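로봇 팔은 어떻게 물건 놓는 법을 연습할까?
Kumidthorpe 어린이 로봇 교실 / 읽을거리 / 시뮬레이션 반

Kumidthorpe 로봇 교실의 시뮬레이션 반은 초등학교 고학년이 참여하는 수업입니다. 이 반에서는 한 학기 동안 과제를 하나 정해서 로봇 팔의 움직임을 만듭니다. 이번 학기 과제의 이름은 Kirine입니다. Kirine의 목표는 화장실의 변기 물탱크 위에 두루마리 휴지를 올려놓는 것입니다.

사람에게는 쉬운 일입니다. 로봇 팔에게는 그렇지 않습니다. 팔은 휴지가 어디에 있는지, 손을 어느 방향으로 돌려야 하는지, 얼마나 세게 쥐어야 하는지를 모두 숫자로 받아야 합니다. 숫자가 하나라도 틀리면 휴지를 놓치거나 물탱크에 부딪힙니다.

그래서 Kirine 과제는 컴퓨터 안에서 합니다. 컴퓨터로 만든 가짜 공간에서 실제처럼 움직임을 계산하는 것을 시뮬레이션이라고 합니다.
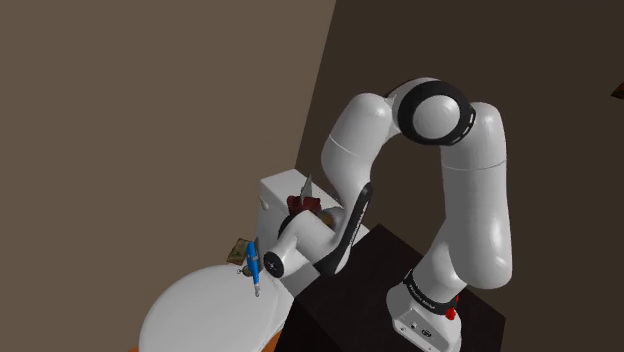
마지막 수정: 8월

1. 시뮬레이션 안에는 무엇이 있나

시뮬레이션 공간에 있는 물체는 모두 모형입니다. 벽도 변기도 로봇 팔도 점과 면으로 되어 있습니다. 모형마다 크기, 무게, 미끄러운 정도가 적혀 있습니다. 컴퓨터는 이 값을 읽고 물체가 떨어질지, 구를지, 가만히 있을지를 계산합니다.

Kirine 공간에서는 흰색 로봇 팔이 변기 바로 옆의 어두운 색 받침대에 고정되어 있습니다. 받침대가 움직이지 않으므로 팔이 닿을 수 있는 범위도 정해져 있습니다. 이 범위를 작업 영역이라고 합니다. 물탱크가 작업 영역 밖에 있으면 프로그램을 아무리 고쳐도 손이 닿지 않습니다.

변기 뚜껑 위에는 파란색 손잡이가 달린 도구 같은 작은 물건이 놓여 있습니다. 이런 물건은 과제의 목표물과 다릅니다. 목표물이 아닌 물건을 방해물이라고 부릅니다. 방해물이 있는 공간에서 연습하면 프로그램이 목표물을 제대로 구별하는지 알 수 있습니다.

2. 관절과 각도

로봇 팔에서 구부러지거나 돌아가는 부분을 관절이라고 합니다. 관절과 관절 사이의 단단한 부분은 링크입니다. 사람의 팔에 비유하면 팔꿈치가 관절이고 팔뚝이 링크입니다.

관절은 모터로 돌립니다. 프로그램은 모터에 각도를 보냅니다. 예를 들어 한 관절을 19도 돌리라고 하면 그 관절 뒤에 이어진 링크가 모두 함께 움직입니다. 받침대에 가까운 관절일수록 조금만 돌려도 손끝이 멀리 움직입니다. 긴 자의 한쪽 끝을 잡고 돌려 보면 쉽게 확인할 수 있습니다.

손끝을 원하는 자리에 보내려면 관절마다 각도를 구해야 합니다. 이 계산을 역기구학이라고 합니다. 우리 반에서는 역기구학을 직접 풀지 않고 Volteo라는 수업용 프로그램에 맡깁니다. 학생은 손끝의 위치와 방향만 입력합니다.

3. 잡기와 놓기

로봇 팔 끝에 달린 손을 그리퍼라고 합니다. 그리퍼의 모양은 여러 가지입니다. 손가락이 2개인 것도 있고 더 많은 것도 있습니다. 손가락이 많으면 둥근 물체를 여러 방향에서 감쌀 수 있지만, 손가락마다 움직임을 정해야 하므로 프로그램이 길어집니다.

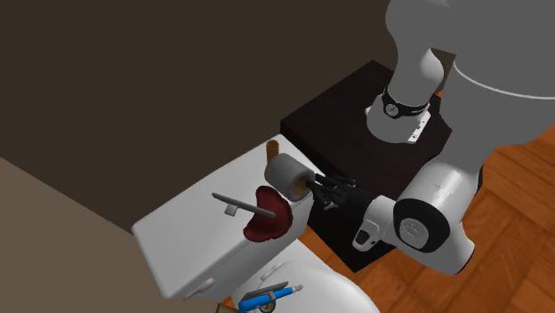
두루마리 휴지는 원기둥 모양이어서 잘못 놓으면 굴러갑니다. 그래서 놓는 동작은 다음 순서로 나누어 만듭니다.

가. 물탱크 윗면보다 높은 곳에서 팔을 멈춘다.
나. 손의 방향을 맞춘다.
다. 천천히 내린다.
라. 휴지가 면에 닿으면 손가락을 편다.
마. 손을 위나 옆으로 뺀다.

처음 만들 때 많이 틀리는 단계는 라입니다. 면에 닿기 전에 손가락을 펴면 휴지가 떨어져 튕깁니다. 너무 늦게 펴면 팔이 휴지를 눌러 모형이 서로 겹칩니다. 모형이 겹치면 시뮬레이터는 두 물체를 강하게 밀어내고, 휴지가 공중으로 날아가기도 합니다.

4. 시도하고 기록하기

한 번 성공한 프로그램이 다음에도 성공한다고 할 수는 없습니다. 우리 반은 프로그램 하나를 50번 실행합니다. 실행할 때마다 휴지의 시작 위치를 조금씩 바꿉니다. 그다음 성공과 실패를 표에 적고, 실패했다면 몇 번째 단계였는지도 적습니다.

지난 학기 과제인 Endale에서는 학기 전체에 246번의 실행 기록이 모였습니다. 기록에는 번호가 있어서 같은 조건으로 다시 실행해 볼 수 있습니다. 실패한 장면을 느린 속도로 돌려 보면 손가락이 언제 펴졌는지 확인할 수 있습니다.

5. 시뮬레이션과 실제의 차이

컴퓨터 안의 휴지는 눌러도 잘 찌그러지지 않습니다. 실제 휴지는 부드럽고, 쓸수록 가벼워집니다. 실제 모터는 명령을 받은 뒤 조금 늦게 움직입니다. 이런 차이를 시뮬레이션과 현실의 간격이라고 합니다. 간격을 줄이려면 모형의 무게와 미끄러운 정도를 여러 값으로 바꾸어 가며 연습합니다.

낱말 풀이

관절: 구부러지거나 돌아가는 부분
링크: 관절과 관절을 잇는 단단한 부분
그리퍼: 물건을 잡는 로봇의 손
작업 영역: 로봇의 손이 닿을 수 있는 범위
역기구학: 손끝의 위치에서 관절의 각도를 구하는 계산

집에서 해 보기

빈 휴지심을 책상에 눕히고 눈을 감은 채 집어서 책 위에 올려 보세요. 그다음 손이 한 일을 순서대로 적어 보세요. 적은 종이를 다른 사람에게 주고 그대로만 움직여 달라고 하면 빠진 단계를 찾을 수 있습니다.

다음 읽을거리: 센서는 무엇을 재는가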